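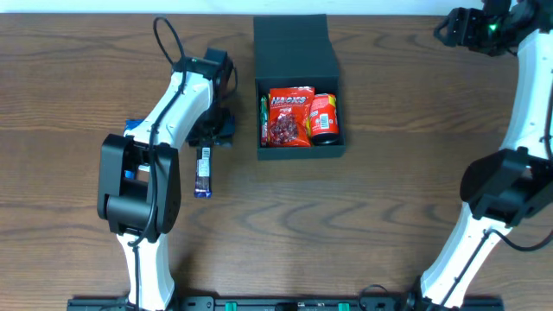 The spring open day was the largest single item in this period's plan, and I'm very glad to be able to tell you it went well, so please forgive me if I spend most of this report on it. As you'll remember from our last update, the Plovum grant pays for the two-arm packing bench and for the hours we need to teach it new tasks, and part of what we promised in return was to let people come in and see it working. For the visitors we settled on snack boxes. The arms stand side by side on one edge of a wooden table, the box sits open between them, and the job is to get everything in so that the lid can close. A big shiny red bag of candy, a can lying on its side next to it and a slim package squeezed up against the wall make for a tighter fit than people expect, and the wrapped bars are a nice test of the grippers in their own right.

We ran the demonstration in 2 sessions, one in the morning and one after lunch, with time in between for people to wander about and ask questions. The morning group came mostly from Bristeo and Grundance, and they wanted to talk about speed, floor space and what happens when a product changes its wrapper. The afternoon was families and students from the Wan neighborhood, who were much more interested in whether the arms ever drop anything. (They do, and they did, and it got the biggest cheer of the day!) One little girl stayed for the whole session and had to be promised a snack before she would go home.

On the practical side, crinkly bags are still our hardest item. They fold over when they're gripped near the top, and the glare off the foil confuses the vision software more than we had hoped. We changed the overhead lighting before the afternoon session and that helped, though I wouldn't call it solved. Cans have been a pleasant surprise and need very little attention now.

Spending is on track. Printing, refreshments and the extra insurance came to $500, all of it inside the outreach line, and we've ordered 6 spare gripper pads out of the equipment line so that we aren't caught short over the summer.

Next we'd like to work on closing the lid with both arms together, which is a good deal fussier than it sounds, and to hold a smaller open day in October. Bristeo has asked to bring its own packages for that one, and we've said yes. You would be very welcome to join us, and lunch is on us if you do.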